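Went to the harbour board's open meeting in Ludimstead on Friday. Main item was the dredging plan for the Wokel channel. Short thread on what was said.
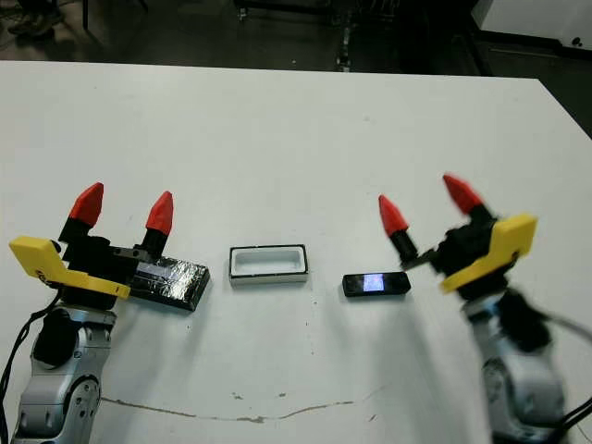

The channel was last dredged to full depth before the Bakos grain terminal opened, and the silt has been building up on the east side since then. The board wants to clear 884 metres of it. Pilots have asked for temporary markers along the worst stretch while the work goes on - cones, pointed and red, much like the two fingertips on the left in the photo, only a good deal bigger and floating.

Sándor Pap spoke for the tug crews. He wants the dredger off the channel for 3 hours either side of high water, so the larger ships can still get in. The board said it would look at two.

Spoil goes to the old Prarkura basin. 138 people wrote in about that, most of them from the streets behind it. Main worries were smell and lorries. The board says it will all go by barge.

Berth fees stay as they are until the work is finished. After that there's a new charge for ships over a certain length - figure not given yet.

Written comments are open until the end of February. Paper forms at the harbour office, front desk.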